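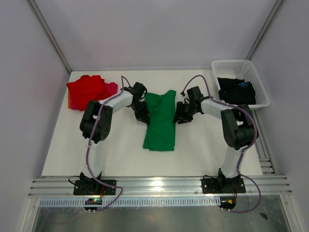 The green cloth on the white worktop, with the red fabric close by.

About us

Jeddale Linens is a small commercial laundry and textile hire business. We wash, press, fold and deliver cloths, napkins, towels and table linen for cafés, guest houses, dental practices and village halls. Our unit is on the Dunmore estate, behind the tile warehouse, and the entrance for customers is at the side.

How we started

The business was set up by Kirsty Goodall, who had been running the housekeeping at a hotel and was tired of sending out good napkins and getting back grey ones. She took on half a unit, two second-hand washers and one ironing table. The first regular customer was a tea room that wanted its green cloths kept apart from everyone else's. They still come in every week and they are still kept apart.

Howard Ellwood joined in the second year to look after deliveries. He now runs the finishing room as well, where everything is pressed, folded and checked. When the other half of the unit came up for rent we took it, moved the drying to the back and gave the whole of the front to folding.

There are 7 of us altogether. Most people work mornings, as the vans need to be loaded by early afternoon.

What we do

Hire. We own the linen and you pay for what you use. We hold stock in white, cream, green, red and navy. Other colours can be bought in for a long contract, but please ask first, as some dyes do not stand up to commercial washing.

Laundry only. You own the linen and we look after it. Each customer has a number and each piece is marked with it on the hem. Marking is done when your linen first comes in and there is a one-off charge for it.

Repairs. We can re-hem cloths and sew up small tears. We do not patch napkins. If a piece is past repair we put it in a separate bag and return it with your order so that you can decide what to do with it. Many customers keep them as cleaning rags.

We do not take duvets, curtains or workwear. Devholm, two doors down, take all three and we are happy to pass on their number.

How we fold

People ask about this more than anything else, so it has a section to itself.

Every cloth is laid out flat on a clear surface before it is folded. The top corners are taken first and pulled level, then the sides are smoothed down by hand. If the cloth will not lie square it has usually stretched in the wash, and it goes back to be damped and pressed again. Folding a stretched cloth only sets the crease in the wrong place.

Small cloths are folded in half and then in half again, with the hem inside. Napkins are folded in three lengthways and then in three across unless you tell us otherwise. Large tablecloths are folded by two people along the length and finished on the table. We put the marked corner on top so that your number can be read without opening the stack.

Colours are done one at a time. Reds are washed alone for their first few washes and are folded after the whites have been wrapped — lint shows on both, but it shows worse on white.

Some kitchens have shallow drawers or narrow shelves, and for those we fold to size. Send us the inside width and depth of the shelf. We keep a card for each customer with the fold written on it, and whoever is folding that day works from the card.

Our size

We press and fold up to 400 pieces on a busy morning and look after linen for 63 customers. The smallest is a chiropodist with a dozen towels. The largest is a wedding barn that sends almost 300 napkins at a time from May onwards.

We have turned down bigger contracts in the past. The unit will only hold so many cages and we would sooner keep the turnaround at two working days than let it slip.

Collection and delivery

The vans cover Jeddale, Dunmore and the villages along the valley road. Bags should be left tied and out of the rain by 8 am. Please do not leave cutlery in the linen. We find teaspoons most weeks, and they are kept in a tub by the office door if you would like to come and look for yours.

Customers outside the van routes are welcome to drop off in person. The side door is open until 4 pm.

Booking and stock

Orders are taken through Lukau, the online booking system we moved to last year. You can change your quantities there up to noon on the day before delivery. If you prefer the telephone, ring the office and Kirsty will put the order in for you.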